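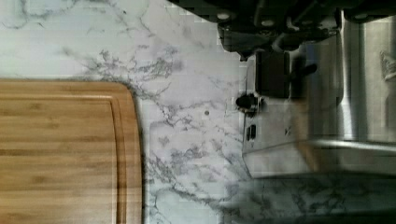
Chapter 8
Planning the Purchase of a Robot Arm for Kitchen Work

After this chapter you should be able to write a simple list of needs, divide a budget into its main parts, and compare two offers which do not contain the same things.

8.1 Begin with the task

Many buyers begin with the catalogue. They look at the reach and the load of the arm, they choose a model, and only later they ask what the arm must do in their kitchen. In this book we go in the other direction. First write down the task in one sentence, with a verb and an object: "move the sliced bread from the board to the machine", or "press the lever and wait". If you need the word "and" more than twice, you have probably two tasks, and they should be priced separately.

Then describe the place of work. A kitchen counter is a difficult place for a machine. Polished stone and brushed metal reflect the light, and a camera near the gripper can read a reflection as an edge. Veins in marble may look to the software like cracks or thin objects. A cutting board with a juice groove is not flat everywhere, so a gripper which slides along the board can meet the groove. Knobs and levers on appliances are made for fingers. Measure each of them before you ask for a price on gripper fingers.

8.2 The parts of the budget

The arm itself is seldom the largest surprise. The surprises come from the small lines. We will use the case of the Biltau canteen, which returns in later chapters. The canteen had 4,000 euros for everything except the arm, and the first plan looked as follows:

Gripper fingers, two sets
Wrist camera and cable
Mounting plate for the counter
Training of the staff, 8 hours
Spare parts for the first year

The supplier Junley gave a price for all five lines. The supplier Arnness gave a lower total, but the mounting plate was missing from its offer, and the plate alone cost 416 euros. When this sum was added, the difference between the two offers became only 55 euros. The canteen then had to decide on other grounds: the time of delivery, and who would answer the telephone in case of a fault.

8.3 Time is also a cost

An arm that is delivered in May does not work in May. Somebody must fix it, teach it the positions, and repeat the teaching each time an appliance is moved to another place on the counter. Ask the supplier how long one such correction takes, and ask who is allowed to do it. Under the Ngui type of contract, which we discuss in section 8.5, every correction is made by the supplier and paid by the hour.

Before you continue, write the sentence for your own task and keep it beside you. We will use it in section 8.4 to prepare the list of needs.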